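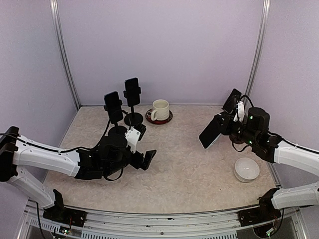

An Afternoon with the Pipes: Open Day at the Makowska Organ Workshop

June — by Urszula Duda

I have listened to organ music since I was a girl and had never once stood inside an organ. So when Makowska opened its workshop to visitors, I was at the gate at 10 a.m. with a flask of coffee and far too many questions.

Oskari Sjöberg, the head voicer, took our group of 20 upstairs first. On the racks were the pipes for the new instrument going to the concert hall at Hudden, 565 of them in this first batch, sorted by stop and wrapped in paper. The smallest sounding length is shorter than my thumbnail! He blew it for us and half the group heard a squeak, the other half (me included, sadly) heard only air.

Then came the voicing room, and I could have stayed there all day. He set a principal pipe on the little voicing organ, played it, took it off, nicked the languid with a small blade and played it again. The note began sooner and lost a sort of spit at the front. He did this four or five times, and by the last one the whole room was leaning in. I asked how he knows when to stop. "When I start making it worse," he said, and went on to the next pipe.

After lunch we heard the restored Illar chamber organ, with its 57 pipes still on the old pitch, a good bit below modern A. A student played two short Sweelinck variations and some Frescobaldi. The tuning is meantone, and the thirds are so sweet that I went home and found my own piano rather sour for a couple of days — it has since been forgiven.

The bellows can be pumped by hand, and visitors were welcome to try. I managed one verse of a hymn before my wind ran unsteady and the tune sagged badly. Great fun, and hard on the shoulders.

Wear flat shoes, as the stairs to the pipe loft are steep. The Hudden organ should be playing by next spring, and I already have my eye on a seat near the back, where Oskari says the pedal reeds bloom.

Contact: Tonalance listeners' newsletter | © Tonalance | Back to top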